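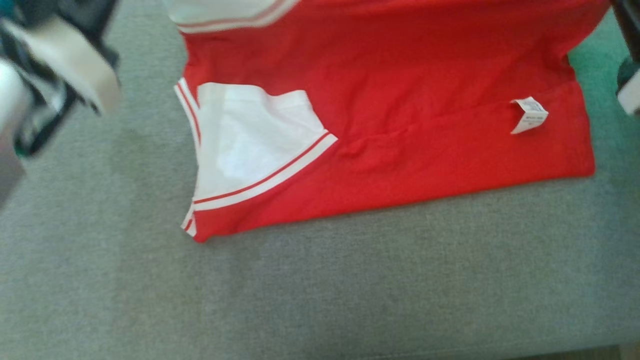 1/ Looking after the folding cell: the two-arm one at Trevaskis that does T-shirts. A few people asked how we keep it going, so these are my notes from 6 Apr 2021.
14 comments · 9 shares

2/ The cloth comes first. Both arms work over a grey-green woven cover, and if it creeps, every pick point creeps with it. Pull it flat, check the stitched edge at the front, then clamp it. I brush it down at the start of each shift.
2 comments

3/ The fingers are next. Ours are beige with a rounded end. They pick up lint and then they slip on thin jersey. Wipe with a damp cloth, let them dry, and look for flat spots on the tip. Ramil changes ours every 300 hours. I used to leave it longer and regretted it.
6 comments · 3 shares

4/ Check the finger height against the table with a 25 mm block. Left arm, then right arm, same block. If the two disagree, sort that out before touching anything in the software.
1 comment

5/ Test garment: red body, white sleeves, striped trim. Lay it sideways, neck to the left, hem to the right. Plain white shirts tell you very little. On this one the trim gives a clear line where the sleeve stops.
4 comments

6/ The care label on the side seam is worth watching. It's small and bright, and our old settings kept treating it as a corner. Ebony masked out anything that size and the bad picks mostly stopped. A label that has twisted up can still catch it out.
8 comments · 2 shares

7/ Don't smooth the test shirt perfectly. Leave the little folds along the seam and let a sleeve lie back over the body. Real shirts come off the Kelia feeder far worse than that.
3 comments

8/ Run at 60 per cent speed after any finger change. Ten shirts, then full speed. Stay by the stop button – the right arm has the shorter cable and it snags first.
5 comments

9/ Fault 363 on the Drarnus controller has nearly always been the wrist connector for us. Power down, reseat it, tie the cable back to the bracket. If it comes back the same day, swap the cable.
11 comments · 7 shares

10/ Still to do: a new table cover in May, and a spare set of fingers for the left arm. Margarida has the order form.
2 comments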